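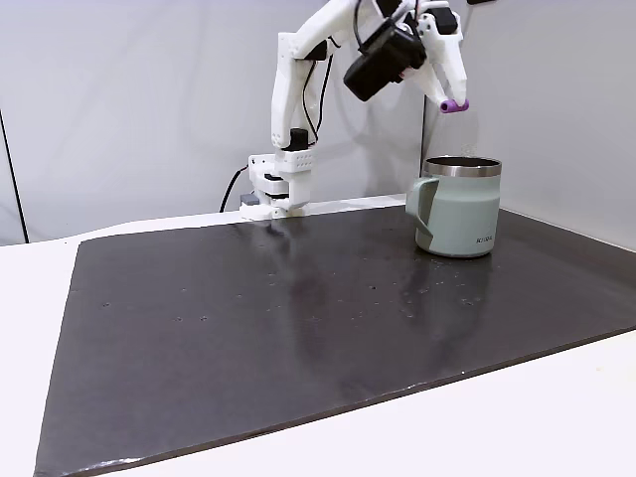
Sirneck group reports fewer missed grasps on wet and shiny surfaces

2nd April

Researchers at the Sirneck Institute have published a training method that helps low-cost robot arms pick up cups, lids and bottles from surfaces that are wet or reflective. The method is called Arara. In a set of 852 test grasps it cut the number of misses by more than half compared with the same arm running the group's earlier software.

The paper was posted to the institute's website this morning, together with the code and most of the training data. A revised version will be presented at the Cabello workshop on robot handling in June.

Shiny surfaces are an old problem for robots that rely on cameras. A mug on a dark, glossy board has a second, fainter mug underneath it. Water adds small bright points that can look like edges, and a strip of glare can hide the place where the object meets the table. Depth cameras have trouble as well, because much of the light they depend on bounces off in the wrong direction. Many labs get around this by covering the work area with matte cloth or paper, and results from those setups often don't carry over to a kitchen counter or a draining board.

The Sirneck group wanted to see how far an ordinary color camera on the wrist could get without any such covering. All of the work was done on a 3D-printed arm clamped to a table, with printed gripper fingers and a soft fingertip pad. The arm has no force sensor. It judges contact only from the current drawn by its motors, and the paper describes that signal as noisy.

Arara works by having the arm move slightly before it commits to a grasp. When the gripper is close to the object, the wrist makes a short sideways motion and comes back, and the camera records while it does so. A real rim, a reflected rim and a patch of glare all shift across the picture in different ways during that motion. The rim moves as one would expect for something at its height. Its reflection moves as if it were below the table, and the glare slides along with the camera. The network is trained to use those differences to mark which parts of the picture belong to something it can close its fingers on.

The idea of moving a camera to sort out reflections is well known, and the authors cite a good deal of older work on it. What they add is a way of training for it that needs very little labeling by hand. The group recorded about 4,000 short clips of the wrist motion over boards with and without water on them. For each clip, the arm had already been guided by a person to a good grasp position, so the true place of the object could be worked out from the joint angles. No one had to draw outlines around reflections or mark the drops.

The second part of the training used 1,774 full demonstrations, in which an operator moved the arm through the whole task with a matching hand-held controller. These covered picking up mugs by the rim, picking up mugs by the handle, lifting loose lids and moving small bottles to a rack. A little under half were recorded on a wet surface. The operators were asked to work at their normal pace and to leave in their small corrections, and the authors say those corrections turned out to be useful. An earlier set of demonstrations that had been trimmed to look smooth gave worse results, in particular when the arm came down slightly off center.

Testing took place over six weeks. The 852 grasps were split between dry matte, dry glossy and wet glossy surfaces, and the objects used in testing were kept out of the training set. Before each grasp on the wet surface, the board was wiped and sprayed again so that the pattern of drops would be new. A grasp counted as a success if the object left the surface and was still held after a slow lift. Dropping it later while carrying it was recorded as a separate kind of failure.

On the dry matte surface there was little to choose between Arara and the older system, Ila, which the same group released two years ago. Both did well there. On the dry glossy surface Ila missed one grasp in eight, and Arara missed one in twenty. The gap was widest on the wet glossy surface, where Ila missed one in four and Arara one in eleven.

The kinds of misses changed too. With Ila, the most common error was closing the fingers too low, on the near side of the object, which the authors put down to the system treating the object and its reflection as one tall shape. That error almost disappeared with Arara. Most of the misses that were left came from slipping, with the fingers in the right place but the object sliding out as the arm lifted. The method does nothing about slipping, and the paper says so plainly.

Mugs with a bare metal rim remained the hardest objects in the set. The rim is bright from nearly every angle, it reflects the gripper as it comes down, and the dark opening next to it makes the camera adjust its exposure at the wrong moment. The group tried locking the exposure for the last part of the approach. This helped on metal rims but made things slightly worse for glass, and in the end they left automatic exposure on for all reported results. Clear glass was tested only in a small side study and isn't counted in the main figures.

There is a cost in time. The sideways motion and the extra processing add a little over a second to each grasp. For a task such as clearing a table that may not matter much, but it would rule the method out for fast sorting lines. The authors tested a shorter motion that took half as long and found that most of the benefit on the wet surface was lost. They also tried skipping the motion whenever the network was already confident. That saved time on dry surfaces but let some of the old errors back in, because the network could be quite sure of itself while looking at a reflection.

The paper includes a check on whether the motion itself was responsible for the improvement or whether the larger training set would have been enough. Ila was retrained on all of the new data, including frames taken from the short clips, and run again on the wet surface. It improved, though only by about a third of the difference. The rest appears to come from the motion – or at least the group found no other explanation in the tests they ran.

One section deals with wear and cleaning, a subject that robot papers often leave out. Water got onto the fingertip pads during the wet tests, and a wet pad grips less well than a dry one. The pads were dried at fixed intervals and replaced when they showed damage. The authors note that their slip figures would probably have been higher without this, and that anyone comparing results should follow the same schedule. They also changed the board partway through the study after the first one became scuffed along an edge. Grasps made near the worn area were repeated on the new board, and both sets of results are given in a table at the back.

The method has limits beyond those already mentioned. All of the tests used a single arm in a fixed place, with plain white panels around the table and steady light from above. The group has not yet tried it with sunlight from a window, with people moving nearby or with more than a few objects on the surface at once. Standing water deep enough to pool was left out too. Drops and thin wet patches were as far as the tests went, and a pool would bend the view of anything sitting in it as well as reflecting it.

It is also unclear how well the trained network would carry over to a different arm. The wrist motion depends on knowing the joint angles closely, and printed arms have some play in their joints. The group recalibrated theirs every morning. A short test in which the calibration was deliberately left for several days showed a slow drop in success on the glossy surfaces, while the matte results hardly changed.

Other labs will be able to check this for themselves. The release includes the training code, the network weights, the full set of demonstrations and the files needed to print the gripper fingers. The short clips will follow once they have been converted to a common format. The test videos, including every failed grasp, are available on request because of their size.

The next step at Sirneck is a version that works on slipping. The plan is to repeat the small wrist motion after the fingers have closed, this time watching for movement between the fingertip and the object before the lift begins. Early trials have been run with mugs and lids only. The group says it expects to have first results to show at Cabello, though these won't be part of the published paper.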